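## 3.2 Noise and break-taking in small workshops

We surveyed workers at 118 small firms between January and the end of spring. Most of the firms repair furniture, bind books or cut fabric, and few have a separate break room. The survey asked when people stopped work, where they went, and whether they could hear the shop while they rested. We received 1,301 usable forms.

Workers who took their break within earshot of the shop went back to work 4 minutes sooner than those who did not. The gap held across trades. It was widest in firms that had moved into older buildings, where a single wall often carries the wiring and also marks off the only spare corner (Figure 4).

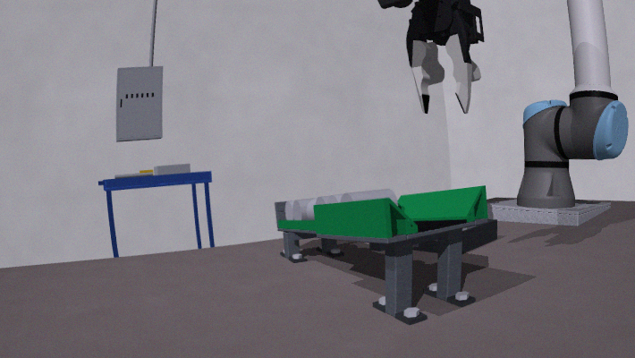 **Figure 4.** Gray electrical box on a wall, with a blue table below it.

Firms in Medell reported longer breaks than firms in Trenano, but the Medell sample is small and includes two bookbinders who close at noon. We left them in. Removing them changes the averages slightly and does not change the order of the two towns.

Floor type was recorded on the site form under four headings: concrete, tile, wood plank and other. It had no clear link to how loud workers rated the room.

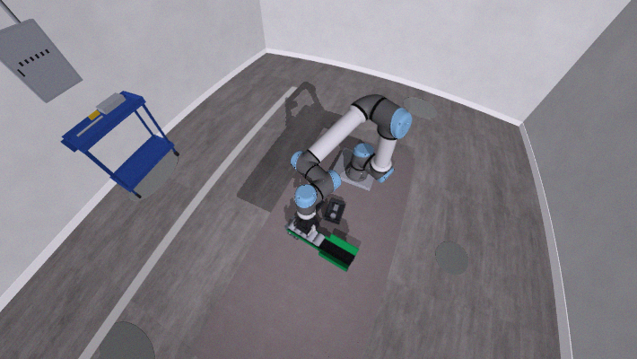

*Robot arm, green equipment and blue two-tier cart*

The ratings themselves need some care. Workers marked noise on a scale of 1 to 10, and people who had been at a firm longer gave lower scores for the same shop. We therefore compare ratings only between workers with similar years of service. Section 3.3 repeats the analysis with the meter readings.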